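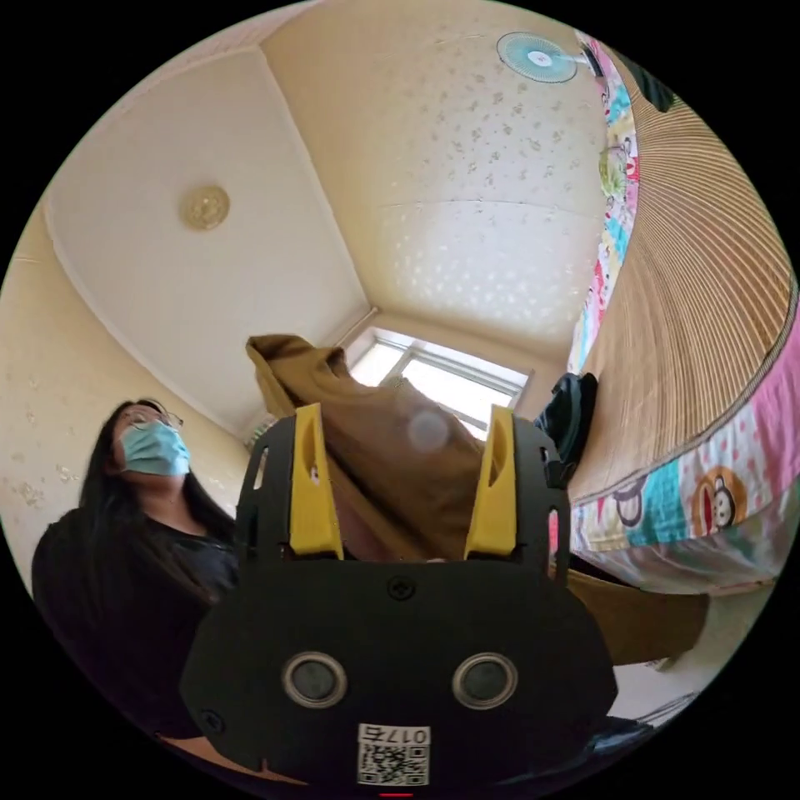 Garment handling automation at Skuramport

Automation of clothes handling at Skuramport – a laundry and linen rental firm – began with the Prutura project and covers picking up, opening out and folding of garments. The work was done fully by hand before that. The project is best known for what it did to jobs on the folding floor, less for the machines.

Background

Skuramport took in work uniforms, bed linen and towels from hotels and small clinics. Washing and drying were already run by machine. Folding was not. Cloth is hard for a robot: it changes shape every time it is touched, and a shirt dropped in a pile rarely looks the same twice. Earlier trials with suction arms from Cartwright did fine on flat sheets, poorly on anything with sleeves. Dropped after one season.

Prutura started in August with 25 workers from the folding floor. First report to staff was dated Jan 28, 2020.

Method

Workers carry out ordinary cloth tasks with a hand-held gripper in place of bare fingers. Two yellow fingers, black body, a coded sticker on the face. The movements are recorded and used to train the folding cells, sold under the name Duser. Part of the recording is done at the plant, part in ordinary rooms, with garments on beds, chairs and floors. Different light, different clutter. A session target is 100 pick-ups, with breaks left to the worker.

Common tasks:
Lifting one garment by the hem or shoulder
Holding it up to find the collar
Laying it flat on a bed or table
Folding in half, then in half again
Moving the folded piece to a stack 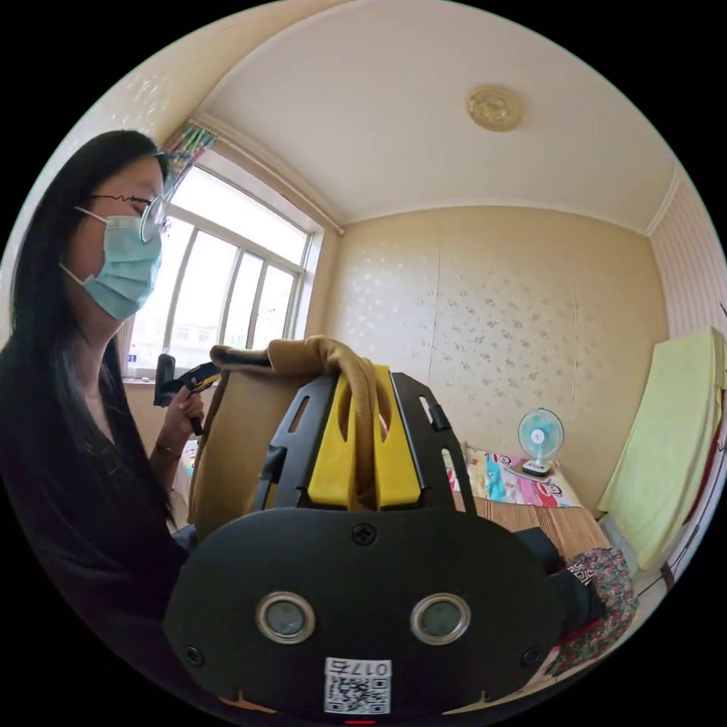
Gripper work with a piece of tan fabric, bed and window behind.

Effects on staff

Folding shifts were cut from three tables to one during the first year. No layoffs were announced, but temporary contracts were mostly not renewed – a sore point, and still argued over. Remaining folders were moved to sorting, stain checks and repair, or to recording work. Recording was paid at the same hourly rate plus a small bonus for each 300 accepted clips. Rejected clips did not count toward the bonus, which caused complaints untill a review step was added.

Opinions on the job itself are mixed. Less standing in one spot, more variety. On the other hand, sore wrists from the gripper, and the odd feeling of teaching your own replacement. Older staff tended to prefer stain checks. Some recorders later became cell operators, each watching 2 machines and clearing jams by hand.

Limits

Duser cells handle towels, pillow cases and plain tops. Fitted sheets, straps, and anything with long ties still go to the hand table. Speed on mixed loads remains below that of a experienced folder.

See also

Industrial laundry
Robot grippers
Job rotation
Piece rates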